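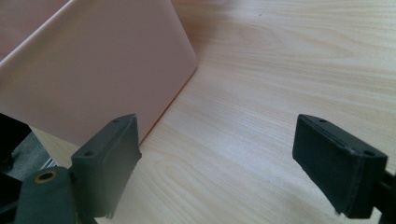 What does it take to build a working gripper in a shared workshop?

Mostly time, plus a printer you can book for whole evenings and enough money to throw away the first few sets of fingers. Pejman Ranjbar and Anong Phuthong started theirs in February at Mirnden, a members' workshop where a bench costs $28 a month. They are now on finger set number 12.

Neither of them builds robots for a living. Ranjbar repairs commercial dishwashers. Phuthong teaches high school chemistry and had already spent two years making fixtures for her own lathe. They met over a broken band saw and found they had both been reading about Jirico, a set of free plans for a two-finger gripper that can be held by hand or bolted to an arm.

The plans are good on the mechanism and thin on everything else. The drawing for the fingers gives outside dimensions and hole positions. It doesn't say which way to lay the part on the print bed, and the first set split along the layers as soon as Ranjbar tightened the screws.

"I printed them standing up because they fit better that way," he says. "They came apart like a deck of cards."

Laying them flat fixed the splitting. The screw holes took longer. Driving screws straight into plastic worked for a few rounds of assembly, then the threads were gone. Phuthong switched the body over to brass threaded inserts, pressed in with a soldering iron. She ruined 5 test blocks learning how hard to push. Her advice is to stop while the insert is still slightly proud of the surface, then press it level with a flat piece of metal while the plastic is soft.

The pads were Ranjbar's job. Each finger has a rigid backing with a separate gripping pad on its inner face, so a worn pad can be changed without reprinting the rest. He cuts the pad material with a utility knife and a steel ruler. The lower edges fray. He has tried a fresh blade for every cut, and he has tried freezing the sheet first, which made it worse. A proper die would solve it, and he has a quote for one that he isn't ready to pay.

"It holds things fine with a ragged edge," he says. "I just don't like looking at it."

Alignment is still the part that eats their evenings. The two pads should face each other squarely when the fingers close. On set nine they met at the tips and left a gap at the back wide enough for a business card. Phuthong traced the trouble to a pivot hole that had been drilled by eye, and she now does all the drilling in a jig. The jig is a block of scrap aluminum with two bushings in it, and it took longer to make than the fingers did.

Their total spending on parts stands at more than $170, not counting bench fees. The controller is a Rendine board that Phuthong bought secondhand, and the wiring follows a diagram by a builder who posts as Khamphan. He answered three of her emails and corrected one of his own drawings as a result.

The next job is strain relief for the cable, which pulls loose when the wrist turns too far. Ranjbar wants a printed clamp. Phuthong wants to use a zip tie and get on with the software. At the time of writing, the zip tie is on.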